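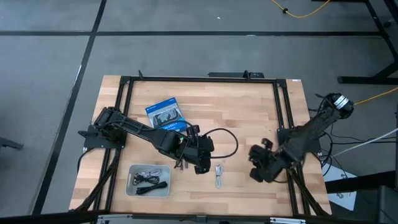
Section 4. Oiling the top

Okay, the legs are on, the table is standing square, and now comes my favorite part! A butcher-block top is a bunch of narrow strips glued side by side, and every strip drinks oil at its own pace. The pale ones soak it up like crazy and the reddish ones take their time, so don't panic if yours looks patchy for the first hour (mine looked awful).

You'll need the Caron board oil, a sanding block, 200 grit paper and a pile of old T-shirts.

1. Clear everything off the top and wipe it down with a barely damp rag. Let it dry overnight.

2. Sand with the strips, never across them. Go lightly! You only want to knock down the fuzz.

3. Vacuum, then wipe again with a dry rag. Get into the corners, where the dust loves to hide.

4. Pour on a puddle of oil the size of a pancake and push it outward. Do the edges too, and the end grain twice.

5. Wait 90 minutes and buff off whatever is still sitting there. If it feels sticky, keep buffing.

6. Repeat the next day. I did three coats on my Brustdale and Nathalie Chan swears by five, so pick a side.

Caution: oily rags can heat up and catch fire all by themselves. Spread them flat outside to dry, away from anything that burns, and never ball them up in the trash.

Note: if there's a sticker on your top, peel it before step 2 (a hair dryer on low helps a lot) and rub off the gum with a little oil. Write down anything printed on it first, in case you ever need to order a matching piece.

Give the last coat a full week before you set anything wet or heavy on it. Leg adjustments are in Section 5.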